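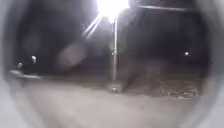
Standing Water: An Interview With Nawal Helmy on Catch Basins, Larvae and the Length of a Season

Posted 5/6/24

Nawal Helmy runs the field side of Pondimar, a small contractor that handles mosquito surveillance and larval control for Kalthorpe and two neighboring districts. Her office is a rented unit with a chest freezer, a dissecting microscope and a wall map of the storm drain network. Most of the interview took place at the bench under the map, while she sorted a dish of larvae with a plastic pipette.

She is particular about the word "control." The contract uses it throughout, and she would prefer "suppression."

"Control implies a setpoint," she said. "You have a thermostat, you set it, the furnace does the rest. We don't have that. We have a population with a growth rate and we try to lower the growth rate during the months when it matters."

Where the water is

The public tends to think of ponds. Helmy's crew spends little time at them. A healthy pond has fish, dragonfly nymphs and beetles, and all of these eat mosquito larvae. The sides are usually steep enough, and the surface disturbed enough by wind, that the species she is most interested in does poorly there.

That species is the northern house mosquito, Culex pipiens. It prefers still water with a high organic load. In a town, the most reliable source of such water is the catch basin, the concrete box under a street or path grate. Runoff enters from the top and leaves by a pipe set partway up the wall. Everything below the pipe is the sump, and the sump holds water between storms by design, so that grit can settle before it reaches the main line.

"So you have shade, no wind, no fish, and a layer of rotting material on the bottom," she said. "If I were asked to build a rearing tank, I would build that."

The drain map shows 1018 catch basins inside the town limits. All of them are treated on a rotation. A fixed subset of 92 is also dipped, meaning that a technician lowers a cup on a long handle, takes a sample from the surface, and counts the larvae by stage. The subset was drawn by street type and by age of the pipe, and it has been kept the same from one season to the next. Helmy has resisted several suggestions to move the sampling points toward the places that produce the most complaints.

"Complaints are data about people," she said. "It's useful data. We log it. But if I move the dip sites to where the phone calls come from, I lose the ability to compare this May with last May, and I can't get that back later."

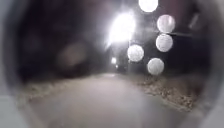

Photo courtesy of Pondimar

Reading a dip

A dip count is a crude number. The cup takes a fixed volume, but larvae dive when a shadow crosses the surface, and a technician who leans over the grate will get a lower count than one who stands back. Pondimar's procedure gives a page and a half to this. The technician stands on the side away from the sun, lifts the grate, waits, and then dips at the wall of the sump before trying the middle.

What she looks for in the results is the ratio of stages. Mosquito larvae pass through four instars before they pupate. A cup full of first instars means that eggs have hatched recently and there is still time to treat. A cup with late fourth instars and pupae means that adults will be leaving within days. Pupae do not feed, so any larvicide that has to be eaten will have no effect on them.

"People see a big number and get excited," she said. "I would take two hundred first instars over five pupae. The first instars are a problem I can do something about."

Water temperature sets the pace. In the cool sumps of spring the whole cycle can run for several weeks. By midsummer it can be finished in little more than a week. The crew carries a probe on a cable and records the temperature with every dip. Helmy considers the temperature column the more valuable of the two when it comes to planning. Given a run of warm nights, she can tell which part of the rotation needs to be brought forward without waiting for the larvae to confirm it.

The treatment itself takes very little time. The crew uses a slow-release briquette sold under the name Pestent, which is dropped through the grate and sinks to the bottom of the sump. The active ingredient is a bacterial product that larvae take in while feeding. A dot of paint on the curb marks the basin as done, with a different color for each round.

She has reservations about the briquette. In a sump with a deep layer of sediment it can bury itself and release very little. A hard storm can flush it out through the pipe. Her remedy for the first problem is a request to the town to vacuum the basin. Her remedy for the second is to go back.

"There's an interval on the label, and it was worked out in good faith," she said. "It assumes a basin. It doesn't assume my basin, with a foot of muck and a broken hood on the outlet."

Adults

The other half of the program is adult trapping. Here the crew uses two types of trap, and she was careful to separate what each one is for.

The first is a light trap baited with carbon dioxide. It catches females looking for a blood meal, across a wide range of species, and it gives a general picture of what is flying. The second is a gravid trap, which is a tub of foul water with a fan above it. It draws females that have already fed and are ready to lay. Those are the insects most likely to have picked up a virus from a bird, so the gravid trap provides most of the pools sent to the state laboratory for testing.

The water in the tub is made from hay, yeast and time. Helmy keeps a barrel of it behind the building, with a lid. She declined to open it. 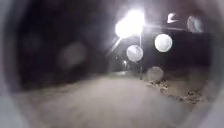
Street lamp in Kalthorpe, at night.

Trap placement takes up more of her thinking than any other single item. A light trap works by contrast with its surroundings, and a strong lamp nearby lowers the catch. Moonlight does the same thing to a smaller degree, so the phase of the moon goes on the data sheet. She tries to keep light traps well away from fixtures, at head height, near a hedge or building line that breaks the wind. Gravid traps are more forgiving about light and less forgiving about the sun, since the tub warms up and the smell changes.

"The catch number means nothing without the placement," she said. "Someone sends me a figure from another town and asks if ours is worse. I ask what was over the trap. Usually they don't know."

Batteries are the main cause of lost nights. A fan that stops before dawn lets the catch walk back out. The crew replaced its older batteries before this season and now tests each one under load the morning after use. For sites where a sump has to be emptied for inspection, they carry a small Honda pump, which she described as the only piece of equipment she has never had to write a memo about.

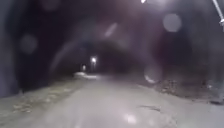
Leaf load is the variable she would most like the town to take seriously. Tree litter that reaches a sump becomes food, first for bacteria and then for the larvae that graze on them, and a basin under mature trees will nearly always out-produce one on an open street. Park paths are a good place to see how it gets there. On a stretch like this one, with dry leaves lying all through the strip of grass beside the pavement, the supply is already waiting at the edge, and a heavy rain will carry a share of it to whatever inlet is lowest. Helmy has asked for a second sweep in spring, before the first treatment round. The current schedule has one in late fall.

"Fall sweeping gets the leaves that have fallen by the time the truck comes," she said. "Oaks hold theirs. Then those come down over the winter and sit there until it rains hard."

The cost of a second sweep has been set against the cost of the briquettes, and on that basis it does not pay for itself. She thinks the comparison is drawn too narrowly. Less organic matter in the sumps would also mean less vacuuming and fewer blocked outlets, and those costs belong to a different department. Her written estimate puts the three lines on one sheet. It has been received and is under review.

What residents can do

The advice printed on the town's flyer is to tip out containers once a week. Helmy agrees with it and would add some detail. Corrugated downspout extensions hold water in every ridge and are rarely checked. Covers on grills and boats sag. A rain barrel is fine if the screen is intact, and the screen should be looked at where it meets the rim, where it usually fails. Bird baths need to be scrubbed as well as emptied, as eggs of some species are glued to the wall above the waterline and will survive a rinse.

She does not recommend that residents treat street basins themselves. The crew finds cooking oil in them every summer, and bleach on occasion. The oil does suffocate larvae for a short time. It then goes down the pipe to the creek.

Asked what a good season would look like, she went back to the temperature column. A cool May holds down the first generation, and everything after that is built on a smaller base. A dry spring with a wet July is harder, since the sumps stagnate early and are then flushed just when the briquettes are meant to be working. She does not make forecasts past the next rotation.

The larvae in the dish had been sorted into four wells by then, with a fifth left empty for pupae. She wrote the counts on the sheet, added the water temperature from a strip of tape on the lid, and took the next jar from the rack.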